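Setting Up a Sorting Tray on a Work Table

Last revised July 2026

A tray keeps small containers in one place and makes them easy to move as a group. The steps below assume a shallow plastic tray with sloped walls and a table with a flat top. Allow 14 minutes the first time.

What you need

One rectangular tray, white or another plain color
Small lidded jars or cups
A damp cloth and a dry cloth
Removable labels (we use Ukex 1071, but any low-tack label will do)

Step 1. Clear and wipe the table

Remove everything from the work area. Wipe with the damp cloth, then the dry one. Grit under a tray scratches the finish and makes the tray rock.

Step 2. Place the tray

Put the long side parallel to the front edge of the table. Leave a hand's width of bare surface in front of it. Right-handed users usually do better with the tray slightly right of center; left-handed users should mirror this.

Step 3. Check the lids

Close each container before it goes near the tray. Screw lids should be turned until they stop. Press lids should be pushed down at the center and then once along the rim.

Step 4. Load from one side

Set the first container toward the left side of the tray and work to the right. Lower it straight down. Sliding it over the wall tends to catch the base and tip it.
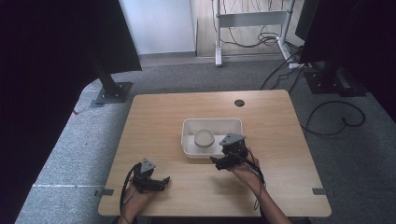

Keep a finger's width between containers so that each can be lifted without touching the next. Sloped walls take up some of the floor area — measure the tray at the bottom, not at the rim, when working out how many will fit.

Step 5. Label

Label the lid if the tray is stored low, the side if it is stored on a shelf. Write the contents first and the date second.

Step 6. Move the tray

Lift with both hands at the short ends. Keep it level and set down one end at a time.

Related pages: Choosing a tray depth; Removing label residue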